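An afternoon at the Dresholm open day

25 August 2022

I had been waiting for this visit since March, when my colleague Aishwarya Gounder sent me the registration link and wrote only "you must come". She works two desks away from me, so she could have told me in person, but this is how she is when she is excited. The open day was at the Dresholm building, the old textile hall behind the station, and three small groups were showing their work there: Dilto, Poduval and Fullcombe.

I should explain that I am not an engineer. I keep the accounts for a company which sells kitchen equipment to hotels and canteens. I know very well what it costs when people break cups, and this is maybe why I looked at everything there with a different eye than the other visitors.

At the door they gave me a paper badge with the number 359. I was surprised, as the hall did not feel so crowded. Later a student at the desk told me that the numbers started at 218, left over from another event, so this mystery was solved quickly.

We began with Fullcombe. They had a small vehicle that follows lines on the floor and carries boxes from one shelf to another. It did this well, but I must say I have seen it before in warehouses, and the talk was too long. The young man who spoke was nervous and he read all his slides to us. I felt sorry for him – I also read my slides when I speak English in front of people. The coffee was next to their table, so they had many visitors anyway.

Poduval had only posters and one video. The machine itself was being repaired. Aishwarya asked them many questions about motors and I did not understand the answers, so I ate a cheese sandwich and read the poster about safety in Spanish, which I am learning.

The last group was Dilto, and for them I would travel again. They work on handling of dishes with two arms, and one arm has to know what the other one is doing. A woman from the team explained that they teach the arms by guiding them many times through the same job, and that the hardest objects are the ones we use every day. Visitors could stand close and ask anything. I stayed there so long that Aishwarya went for a second coffee and came back.
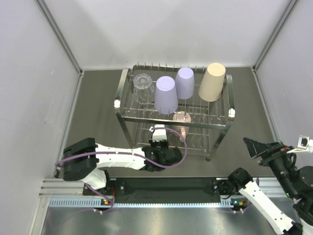
My first question was about glass, of course. In our business the losses come mostly from glasses, and I wanted to know if a machine can be gentle with them. The woman said that a transparent object is difficult for a camera, as the background comes through it. I understood her at once when I looked at the rack, where you see the wires of the shelf right through the clear glass on the left, while the lavender cups next to it are very easy to find. The two lavender cups also stand so near to each other that I would be careful there even with my own fingers. She told me that close neighbors are a good test for a gripper, and she seemed happy that I had noticed it.

I asked also when such a thing could work in a hotel kitchen. She laughed and said "5 years, and next year I will say 5 years again". I liked this answer more than the big promises on the posters.

On the way to the train we talked about which of the 2 demonstrations we would show to our boss. Aishwarya is for the vehicle, I am for the arms. We did not agree, and she has already written to Dilto to ask if our company can visit them in a smaller group. If they say yes, I will write about it on this page.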